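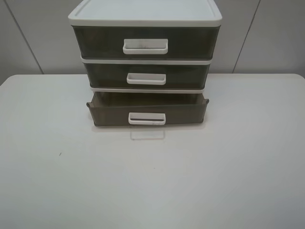

Teleoperation work at Cultau resumed in September with a drawer task, and I have been asked to set down how the sessions are conducted. The operator holds a pair of hand controls, watches the arm directly, and guides it through each motion at the speed a careful person would use. We chose a small three-drawer plastic unit for the purpose. A session may begin from a state such as the bottom drawer partly open and the two above it closed, and the operator is told beforehand which drawer is to be moved. The handles are of the same off-white as the trim, a point that matters to the policy more than to the person.

To date the team has recorded 452 demonstrations, of which 309 were accepted for training. A demonstration is set aside if the operator hesitates for long, corrects the grip more than twice, or pushes against a drawer that is already shut. Operators change places every 25 recordings – fatigue shows in the wrist before the operator is aware of it.

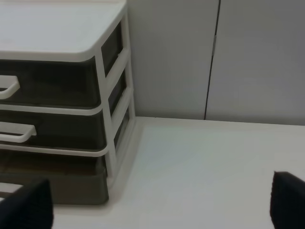 Buppha Petchrat wrote to me on Friday that the rule on hesitation is too strict, and that a short pause followed by a clean correction is worth keeping, as the robot will need to recover from its own mistakes. I am inclined to agree. The rejected recordings have been retained under the Kuvetti label and will be reviewed again before the next round of training.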